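Packing Line Supervisor, Trolta site

Zudine Foods wishes to appoint a Packing Line Supervisor at its Trolta site, where 178 staff prepare and pack dried fruit and savoury snacks. The post is permanent and full time. It reports to the Site Manager, Larasati Kusuma.

The successful candidate will lead a team of 11 on the early shift, keep the line records and check pouch seals and date codes at the start of each run. 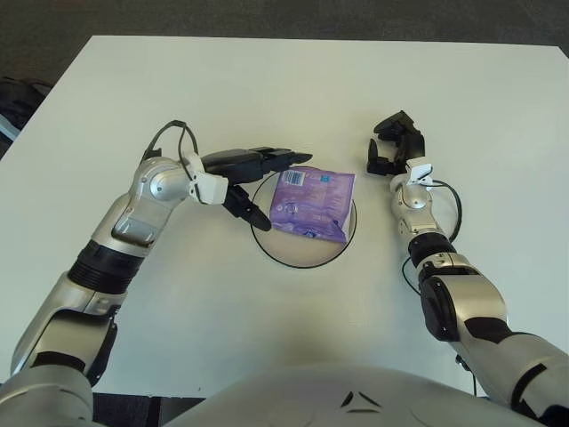

Applicants must have at least two years' experience in food packing and hold a current food hygiene certificate. Experience of training new starters is desirable. The shift begins at 6 a.m. and free parking is available on site.

Applications, consisting of a CV and a covering letter, should be addressed to Ottavio Rinaldi, Personnel Office, quoting reference 593. Interviews will be held in April.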